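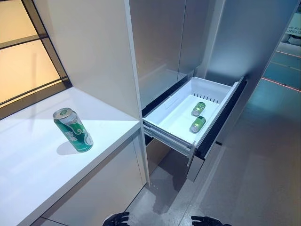

Several visitors on the day asked whether the robot would cope in a kitchen it had not been set up for, and Okside put the same question to us in writing afterwards. We cannot answer it yet.

Progress report to Okside, 9 Jul 2026
Onden kitchen handling project

The open day at the Davau site drew 173 visitors, against 90 at the one in May. We ran the fridge and freezer task 23 times, with cans as the test items. The robot finished 15 of those runs without help. Most of the others stopped at the freezer drawer - either the grip slipped or the drawer was not pulled out far enough.

Naqvi has agreed to lend us a second fridge with a different drawer. Spending is within budget. We ask that the next payment be released as planned.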